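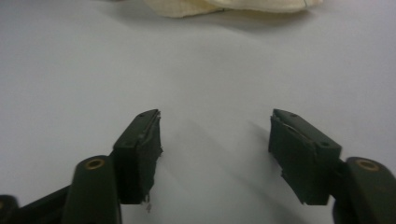 Pesier asked whether the spring walk-through could skip the stairwell this year. Please don't, the stairwell is my favorite part!

## Flastance building, fire safety check, 21/06/2022

- [x] **Exit doors:** all 4 open with one push. Wonderful after the sticky mess we had in April!
- [x] **Extinguishers:** 12 on the list, tags current, pins in place
- [ ] **Stairwell lights:** 3 out on the Renia side. Bulbs ordered, ladder needed
- [x] **Alarm panel:** clear, test call logged as 833
- [ ] **Hose cabinet, second floor:** hinge still squeaks and the glass has a chip (small, but let's fix it)
- [x] **Evacuation map:** the new one is up by the Benítez Street door, and it's so much easier to read

Next check covers the basement too. Bring the long flashlight.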